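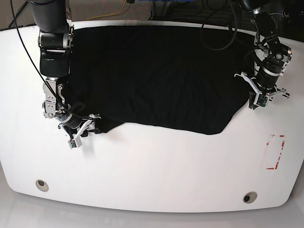
Abb. 4: Schwarzes Tuch, ausgebreitet auf weißem Tisch

Kapitel 4: Den Heuautomaten Vomano aufstellen und in Betrieb nehmen

Jetzt geht es in den Stall! Die Kiste ist ausgepackt, die Teile sind nach Kapitel 3 vormontiert, und ab hier wird aus dem Bausatz eine Raufe, an der Ihre Pferde auch nachts um drei noch eine kleine Portion Heu bekommen (während Sie schlafen, und das ist nach Jahren mit der Stirnlampe im Schneeregen wirklich ein herrliches Gefühl). Planen Sie für das Aufstellen einen Vormittag ein und lassen Sie die Pferde so lange auf der Weide oder in einem anderen Auslauf.

Dieses Kapitel gilt für den Vomano mit Rollo und Zeitschaltwerk. Wer die Ausführung mit Klappe besitzt, liest bitte in Kapitel 6 weiter und kommt für die Eingewöhnung hierher zurück.

4.1 Der richtige Platz

Der Vomano steht am liebsten trocken und auf befestigtem Boden. Paddockplatten, Beton und Verbundpflaster sind gleich gut geeignet. Auf reinem Sand sinken die Füße mit der Zeit ein, dort legen Sie bitte Gehwegplatten unter.

Gehen Sie vor der Entscheidung einmal mit dem Zollstock um den Stellplatz herum. Wenn mehrere Pferde zusammen fressen, braucht jedes einen Fluchtweg, und zwar auch das rangniedrigste, das erfahrungsgemäß ganz hinten an der Wand steht. Eine Ecke mit nur einem Zugang ist kein guter Platz, selbst wenn sie noch so schön überdacht ist.

Hinweis: Die Tränke sollte am anderen Ende des Auslaufs liegen. Die Pferde laufen dann zwischen Heu und Wasser hin und her, und Sie fischen weniger Halme aus dem Becken.

4.2 Aufstellen und ausrichten

Sie brauchen zwei Personen, eine Wasserwaage, den beiliegenden Sechskantschlüssel und eine Schlagbohrmaschine.

1. Stellen Sie den Grundrahmen auf den vorgesehenen Platz. Die Seite mit dem eingeprägten D zeigt zur Fressseite.

2. Drehen Sie alle vier Stellfüße ganz ein und anschließend so weit heraus, bis die Wasserwaage in beiden Richtungen stimmt. Der Rahmen darf nicht kippeln. Hier lohnt sich Geduld, ein schief stehender Rahmen lässt das Rollo später in der Führung klemmen.

3. Setzen Sie den Korpus zu zweit auf den Rahmen. Die Zapfen rasten hörbar ein.

4. Messen Sie die Höhe der oberen Fresskante. Im Auslieferungszustand liegt sie bei 116 cm. Für Ponys setzen Sie den Korpus in die unteren Zapfenlöcher, für Minishettys gibt es den Einlegeboden Barrera als Zubehör.

5. Zeichnen Sie die Bohrlöcher durch die Laschen des Rahmens an, bohren Sie und verankern Sie den Rahmen im Boden. Dübel und Schrauben liegen in Beutel 2.

6. Schieben Sie die Schutzkappen über die Schraubenköpfe und drücken Sie sie fest.

Achtung! Betreiben Sie den Vomano niemals unverankert. Ein Kaltblut, das sich am Rahmen den Hintern schubbert, schiebt auch einen vollen Heuautomaten quer durch den Stall.

4.3 Rollo und Führung

Das Rollo ist das Herzstück, und wir sind ehrlich stolz darauf! Es läuft so leise, dass die meisten Pferde schon nach wenigen Tagen nicht mehr zusammenzucken, sondern mit gespitzten Ohren davorstehen.

1. Entfernen Sie die beiden roten Transportsicherungen links und rechts an der Welle. Bewahren Sie sie auf, Sie brauchen sie bei jedem Umzug wieder.

2. Ziehen Sie das Rollo von Hand langsam bis zur Fresskante herunter. Es muss auf ganzer Länge gleichmäßig laufen. Hakt es an einer Seite, kontrollieren Sie noch einmal die Ausrichtung des Rahmens (4.2, Schritt 2).

3. Fahren Sie mit der flachen Hand über die Führungsschienen. Grate oder Späne vom Bohren entfernen Sie mit einem trockenen Lappen.

4. Lassen Sie das Rollo wieder hochlaufen, bis der Anschlag klickt.

Bitte ölen oder fetten Sie die Schienen nicht. Heustaub und Fett ergeben zusammen eine graue Paste, die sich nur mit viel guter Laune wieder herausbürsten lässt.

4.4 Stromversorgung

Der Vomano läuft mit dem mitgelieferten Akku Pritden oder mit dem Netzteil, das Sie gesondert bestellen können. Beides gleichzeitig ist nicht vorgesehen.

1. Laden Sie den Akku vor dem ersten Einsatz vollständig auf. Die Ladeleuchte wechselt von Orange auf Grün.

2. Öffnen Sie das Technikfach auf der Rückseite mit dem Vierkant.

3. Schieben Sie den Akku mit dem Pfeil voran ein, bis der Bügel einrastet.

4. Schließen Sie das Fach und ziehen Sie den Schlüssel ab. Er gehört nicht an den Nagel neben der Raufe! Es gibt Pferde, die alles aufbekommen, was mit Lippen zu greifen ist.

Achtung! Netzkabel müssen außerhalb der Reichweite der Pferde und in einem geschlossenen Schutzrohr verlegt werden. Die Arbeiten am Netz übernimmt eine Elektrofachkraft.

Bei Frost sinkt die Leistung des Akkus spürbar. Wer in rauer Lage steht, nimmt ihn zum Laden mit ins Haus und setzt ihn abends wieder ein.

4.5 Futterzeiten einstellen

Am Bedienfeld gibt es nur drei Tasten: Plus, Minus und die runde Taste in der Mitte, die im Folgenden OK heißt.

1. Halten Sie OK gedrückt, bis die Uhrzeit blinkt.

2. Stellen Sie mit Plus und Minus die aktuelle Zeit ein und bestätigen Sie mit OK.

3. Die Anzeige springt auf F1, die erste Futterzeit. Wählen Sie den Beginn, bestätigen Sie, wählen Sie die Dauer, bestätigen Sie wieder.

4. Verfahren Sie mit F2 und allen weiteren Futterzeiten ebenso. Nicht benötigte Plätze lassen Sie auf zwei Strichen stehen.

5. Drücken Sie zum Schluss Plus und Minus gemeinsam. Das Rollo fährt zur Probe einmal ganz hoch und wieder herunter.

Hinweis: Die Umstellung auf Sommerzeit im März erfolgt nicht automatisch. Die meisten unserer Kunden verschieben die Zeiten über mehrere Tage in kleinen Schritten, und die Pferde nehmen es gelassen.

Wie viel Heu Ihre Pferde brauchen, hängt von Gewicht, Arbeit und Heuqualität ab. Lange Fresspausen sollten Sie vermeiden. Bei Hufrehe, Stoffwechselerkrankungen oder Magenproblemen besprechen Sie den Plan vorab mit Ihrer Tierärztin oder Ihrem Tierarzt.

4.6 Befüllen

1. Fahren Sie das Rollo über die Taste Plus ganz nach unten.

2. Öffnen Sie die Hecktür und klappen Sie die Rampe aus.

3. Entfernen Sie sämtliche Schnüre und Netze vom Ballen. Zählen Sie die Schnüre nach, bevor Sie die Tür schließen.

4. Schütteln Sie das Heu locker auf und füllen Sie es bis unter die Markierung ein. Überfüllen hilft nicht, das Heu drückt dann gegen das Rollo.

5. Schließen Sie die Tür und prüfen Sie beide Riegel.

Feuchtes oder muffig riechendes Heu gehört nicht in den Automaten. Bedampftes Heu füllen Sie bitte nur in der Menge ein, die am selben Tag gefressen wird.

4.7 Die Pferde eingewöhnen

Der schönste Teil! Nehmen Sie sich dafür Zeit und am besten auch eine Tasse Kaffee mit.

1. Lassen Sie das Rollo am ersten Tag durchgehend oben. Die Pferde dürfen schnuppern, fressen und alles von allen Seiten begutachten.

2. Bewegen Sie das Rollo am nächsten Tag einige Male von Hand, während Sie danebenstehen. Schreckhafte Pferde halten Sie dabei auf Abstand und führen sie erst heran, wenn sie abschnauben.

3. Schalten Sie danach die Automatik ein und bleiben Sie bei der ersten Futterzeit dabei.

4. Beobachten Sie, ob alle Pferde zum Fressen kommen. Wird eines dauerhaft vertrieben, fehlt meist ein zweiter Futterplatz.

Dulce Carrillo aus unserer Beratung hat die Eingewöhnung mit ihrer eigenen Herde ausprobiert und empfiehlt, mit dem ruhigsten Pferd zu beginnen. Die anderen schauen zu und ziehen nach – bei ihr sogar der Wallach, der sonst vor jeder Schubkarre Reißaus nimmt.

Achtung! Nehmen Sie den Pferden am Automaten die Halfter ab. Ein Halfter kann am Rahmen hängen bleiben. Pferde mit Hufeisen dürfen nicht an den Rahmen scharren, hier montieren Sie bitte das Trittblech.

4.8 Wenn etwas nicht klappt

Das Rollo bleibt auf halber Höhe stehen: Heu aus der Führung entfernen, dann OK drücken.

Die Anzeige ist dunkel: Akku herausnehmen, laden, bis zum Einrasten wieder einschieben.

Die Anzeige zeigt 438: Der Motor hat wegen Überlast abgeschaltet. Füllmenge verringern, eine Viertelstunde warten und neu starten. Erscheint die Meldung wieder, melden Sie sich bitte beim Dodberg-Kundendienst und fragen Sie nach Higinio Magaña, der sich um Motoren und Ersatzteile kümmert.

Das Rollo öffnet zur falschen Zeit: Uhrzeit nach 4.5 neu einstellen.

Reinigung und Wintereinsatz sind in Kapitel 5 beschrieben.

Stand dieses Kapitels: 4. Juli 2019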